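Path-following rover loses the path on patched asphalt under tree shade

Posted in Student Projects > Navigation
March 13, 2022

We use cookies to keep you signed in and to measure traffic. By continuing to browse you accept our cookie policy. Accept | Settings

lornbridge_rover

I am on a four-wheel rover project for a mechatronics class. The rover has to drive a paved campus path end to end without GPS, staying on the asphalt and off the grass. One forward-facing color camera, a small onboard computer, differential drive. The chassis is a Pasico kit with the stock motor driver. Steering works on a test strip we taped out in the lab, so I don't think the low-level control is the problem.

The current pipeline is: convert to HSV, threshold for low saturation and mid value, keep the largest blob, fit a line down its middle, steer to the line. On evenly lit asphalt this is fine. On the route we have been assigned it is not. The asphalt is dark gray with lighter gray repair patches, and tree shadows fall across much of it. The lawn on the left is partly shaded too, and its edge is soft, with no curb.

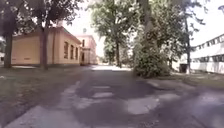 Two failure modes come up again and again. First, the mask breaks in two at a shadow boundary, the largest blob turns out to be a pale patch, and the line fit follows the patch. Second, the shaded grass passes the saturation threshold and the mask leaks left toward the yellow building. I logged 1485 frames by pushing the rover along the route by hand, and the fitted line leaves the pavement in 47 of them. The bad frames are bunched together, so the rover will leave the path every run.

I have tried adaptive thresholding (worse), a larger Gaussian blur (slightly better on patches, worse at the edge) and histogram equalization (no change I could measure). The instructor allows learned models but they have to run onboard. Is there a classical fix I am missing, or should I stop tuning and train something?

tamura_bench

Stop tuning the HSV threshold. Value is the channel most affected by shade and you are using it as a gate. Hue isn't much help on gray pavement either, as it is close to undefined at low saturation and will be mostly noise.

What worked for our club was a reference region. Assume the rover is on pavement at startup. Take a trapezoid directly in front of the bumper and build a color model from those pixels, then classify the rest of the image against that model. Update the model slowly as you drive. Details that matter:

1. Use normalized chromaticity, r/(r+g+b) and g/(r+g+b), as the main feature. It removes most of the brightness difference between a pale patch and dark asphalt. It does not remove all of the sun/shade difference, because shade is lit by the sky and comes out bluer.

2. Keep 2 models, one for lit pavement and one for shaded pavement. Start the second when the reference trapezoid changes brightness sharply but the texture measure stays low. Do not average the two together. The mean lies between them and matches neither.

3. Add local variance as a feature. Grass has high variance at small window sizes even in shade. Asphalt is lower, except at patch borders and shadow edges, and those are thin enough that a morphological close will fill them.

4. Mask out very dark pixels before normalizing. Chromaticity on near-black pixels is garbage and will look like your leak into the lawn.

Also replace "largest blob" with "blob connected to the reference region". That alone should stop the line fit from jumping to a patch further up the path. Run the close before the connectivity check or you will still get a split at each shadow edge.

Lock exposure and white balance if the driver lets you. If auto exposure is on, the sunlit far end of the path pulls the whole image darker and your thresholds move from one frame to the next. If you can't lock it, meter on the lower half only.

Last item: don't fit one line to the full mask. Fit on the bottom half of the image and steer from that. The far part of the path is a few pixels wide and contributes mostly error. Your route also seems to open into a wider paved area on the right, and a centerline fit will pull the rover right at that point. Follow the left edge at a fixed offset there.

emby77

just use a neural net, it's 2022

lornbridge_rover

Replying to tamura_bench – connectivity first, then the chromaticity change, and I reran the same log. The patch failure is gone. The left leak remains in a short run of frames where the lawn is darkest. Variance feature is not in yet. Exposure was on auto in the log, so I need to record again before the numbers mean much.

quarter_turn

I would train a small segmentation model, with more effort than the post above suggests. You already have frames. Label every tenth one as path / not path with a polygon tool, which is an evening of work for two people. A small encoder at reduced resolution will run onboard if you quantize it. Check the frame rate on the target board before you label anything.

Two cautions. Split train and test by section of the route and not at random, otherwise neighboring frames end up in both sets and the score means nothing. And record at more than one time of day. Our team trained on morning logs only, and in July the afternoon shadows lay the other way and the model called half of them grass.

Keep the classical mask running as a sanity check. If the two disagree over a large area in front of the bumper, stop the rover. It costs very little compute and our instructor gave credit for it.

Get new threads in Student Projects by email. Enter your address to subscribe to the newsletter. You can unsubscribe at any time.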